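Loltico: notes on the hand-held gripper recordings and the tools that go with them

I'm Ho-yin Fung, and I look after the Loltico repository. I-seul Shin wrote most of the sync code and all of the good bits of the tag tracker, so if you like those, thank her (the clumsy bits of the command line are mine). This page covers what's in the data, how to get it onto your machine, and the things that have bitten us so far. It's longer than I meant it to be, sorry.

What you get

A session is a folder. Inside it you'll find one video file for each gripper camera, one for each head camera, a poses file for each gripper, and a plain text file called notes.txt which is worth reading before anything else. We type those up by hand after each session, so the spelling wanders a bit.

The current release has 35 sessions, all from the upstairs room at Tarkstead. The objects are everyday things: bottles, cups, pitchers, bags. I-seul was keen to have several people working near each other in the same room, and I grumbled, and she was right! A policy that has only ever seen one pair of arms over a tidy table gets very confused when somebody leans in.

Gripper cameras

The lens is a very wide one, so straight things bend towards the edges, and the gripper's own body takes up the lower part of the view. We leave all of that in. If you want it gone, run the mask tool with the body option and it'll grey out the plastic but keep the pads and whatever sits between them, such as a clear bottle with a light blue cap. Clear bottles are the hardest thing we have for the mask tool, by the way. It loves to decide that a see-through bottle is background, and I've lost whole evenings to it.
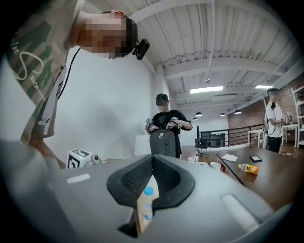
Left and right

Left and right always mean the wearer's left and right. Early on I had it the other way round in one loader and the right way in the other, and the training runs came out looking almost fine, which was worse than if they'd just crashed. The loader now checks the tag numbers against the session file and stops with a rude message if they don't match. Please don't comment that check out. If it fires, the session file is probably wrong, so open an issue and one of us will look.

Lens settings are stored per camera. Don't copy one camera's file over to another because they look the same. They're close, but close isn't good enough once you're trying to place a fingertip on a bottle cap. There's also a round dark border in the wide view, and the undistort script crops inside it by default. Pass keep-border if you need every last pixel (I do this for checking reflections of the ceiling lights, which can upset the feature tracker quite badly).
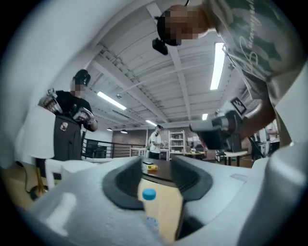 Head camera and tags

The head camera looks down on the hands, and it's what we use to tie the two grippers into one shared space. Each gripper carries black-and-white square tags at its base, and the tracker looks for those first, then fills in between sightings with the motion sensor. It's happy with one gripper hidden for a moment. It's much less happy when both tags are tilted away at the same time, and you'll see the poses start to drift like a boat that's slipped its rope.

Tags belonging to other people can turn up in the same view too, and these used to cause no end of trouble. The tracker would grab a neighbour's gripper and fling the wearer's arm across the room.

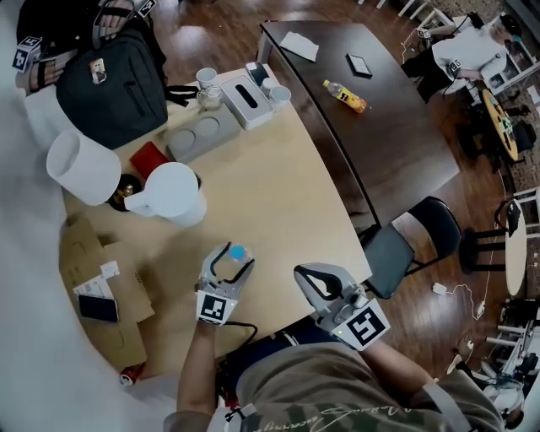
I-seul fixed it by giving every wearer a list of their own tag numbers and ignoring the rest until the second pass. The second pass is optional. It's slow, but it gives you rough positions for the other grippers, and I find that handy for throwing out stretches where two people reach for the same thing.

Getting started

Clone the repository, run the setup script, then fetch one session before you fetch the lot. The small sample is called Kistberg and takes up 800 MB. If the viewer opens and you can scrub through with the poses drawn on top, you're in good shape. If the poses lag behind the hands, run the sync script again with the slow flag.

Faces are blurred before anything leaves our machines. If you spot one we've missed, tell us and we'll pull the session the same day.

Known problems

The viewer forgets your window size. Sessions 5 and 14 have a gap in the head video, and the loader skips over it without saying so (on my list). The Na export format works for poses but drops the gripper width, so use the default one if you care about when the fingers close.

Patches are very welcome, small ones especially. I usually get to them in the evening, after nine.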